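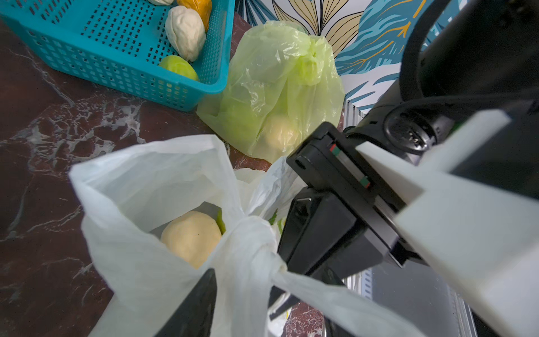 What should a robot do when it can no longer tell whether it is holding anything?
Stop, keep its grip where it is, and tell a person. Everything else in this chapter is about how hard it is to get a machine to do those three things in that order.

Chapter 6
Grip Faults and Other Small Disasters

The fault that opens this chapter injured no one, which is a pity only in the sense that injuries get written up properly. It happened in August at Wisport, a grocery packing trial run by Fostus, and it concerned a bag of onions.

The robot's job was to lift tied plastic bags and put them down somewhere else. It judged its grip by how far the fingers had closed. If they stopped short of shut, something must be between them, and the arm was free to move. Thin plastic, bunched up, stops the fingers very nicely. So does a bag with a split in the bottom. The arm carried one such bag over the counter, shedding onions at every corner, and logged a successful lift. It then went back for the next. By the time somebody reached the stop button the log showed 37 successes, and the floor showed most of the onions.

The first report blamed the bags. The second, longer, blamed the supplier of the bags. Only the third asked why a machine that weighs nothing and sees little should be allowed to mark its own homework.

Stankevičius grip rule, which we shall use throughout, says that a grip must be confirmed by two signals that cannot fail for the same reason. Finger position and motor current will not do, as both are fooled by a wad of plastic. Finger position and measured weight will. A bag that should weigh 900 grams and suddenly weighs 173 has something to tell you.

Before reading on, look at the Mokutwood fault log in Appendix B and mark each entry where the robot knew less than it claimed. Use pencil. You will change your mind at section 6.3, where we take up dropped loads and the proper use of the stop button.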